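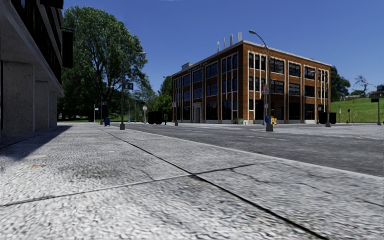 Sidewalk robots get into trouble at corners, so that's where we start this week. Mid-block is pretty easy: go straight, go slow, don't hit anybody. Then the corner comes up and every rule in your rulebook wants to talk at once. Before class, sit with our simulated corner for a few minutes and pretend you're the one writing the rules for a delivery robot that has to get across to the brick building. You've got a nice wide sidewalk on your side (lucky you!), but a long shadow runs down the left edge of it, and there's a seam cutting across the slabs on a diagonal. A mailbox, a lamp post and a pair of black bins are all sharing the pavement up toward the corner. Every one of those is a line in somebody's standard, or it should be.

Week 3 notes: Writing Rules a Sidewalk Robot Can Follow

You should have the Moltetti reader by now. If you don't, the copy shop on Lei Street still has a stack. Skip the chapter on insurance, I'll cover it in September when the second half of the course starts up.

1. What counts as a rule

I'm picky about this one. "The robot shall operate safely" is a wish. I can't test it, you can't test it, and the city inspector in Dristley can't test it either. Something like "the robot shall stop within 800 millimeters of detecting a person in its path" is a rule, because I can go out with a tape measure and find out if it's true. It might be a bad rule! (At what speed? On what surface? Loaded or empty?) But at least we can argue about it.

When you write yours, try to get these into each one:
who or what it applies to
the condition that switches it on
the thing the robot has to do
how you'd check it

If you can't fill in the last line, go back and rewrite the third.

2. Ground surface

The Standham draft, which we'll use all term, has a whole section on paving, and students always skip it. Please don't. A joint between slabs can be a thin line that means nothing or a lip that stops a small wheel dead. A stain and a shallow hole can look very much alike to a camera, and so can a hole and the edge of a hard shadow. The draft says a robot that isn't sure has to slow down first and sort it out second. I like that order. What I don't like is that it gives no limit on how long the robot can dither, and a robot creeping along at a snail's pace in the middle of a walkway is in everybody's way. I'd add a time limit and a place to pull over. Bring me a better idea if you have one.

3. Fixed stuff on the sidewalk

Mailboxes, benches, bins, newspaper boxes, sign poles, hydrants. Most teams load these into a map and figure they're done. But bins get moved, and newspaper boxes get hauled away. So the good practice here is to treat the map as a hint and the sensors as the boss, and to write down what happens when they disagree. Also, clearance gets measured from the widest part of the robot, flag and open lid included. I've lost more hours to that lid than I'd like to admit.

And think about the people side. If the robot parks itself between a lamp post and a bin to wait for the light, can a wheelchair still get by? The Standham draft asks for a waiting spot that leaves the curb ramp clear. It doesn't say how big a spot. Homework problem 2 is about that.

4. Crossing

My own rule of thumb, and you're free to fight me on it: the robot doesn't enter the road unless it could finish the crossing at its slowest allowed speed. Plenty of companies use normal speed for that math, and it works fine right up until a wheel slips. An empty-looking road isn't permission. Write down what the robot has to know before it rolls off the curb, and where it goes if it changes its mind halfway.

5. Testing in simulation

We'll run 2000 trials per rule set on the class server. Last term's best entry got through 1237 of them before its first violation, and that was a robot blocking a doorway. Keep the weather clear for your first batch and change one thing at a time after that. If you change the sun angle and the walking traffic together and it fails, you've learned almost nothing. Log the seed, the rule version and the speed cap with every run. I do take points off for missing seeds.

Homework, due at the start of next class

Problem 1. Pick one vague sentence from section 4 of the Standham draft and turn it into something testable.
Problem 2. Write the waiting spot rule for our corner, with a sketch. Pencil is fine.

Notes updated 4/22/23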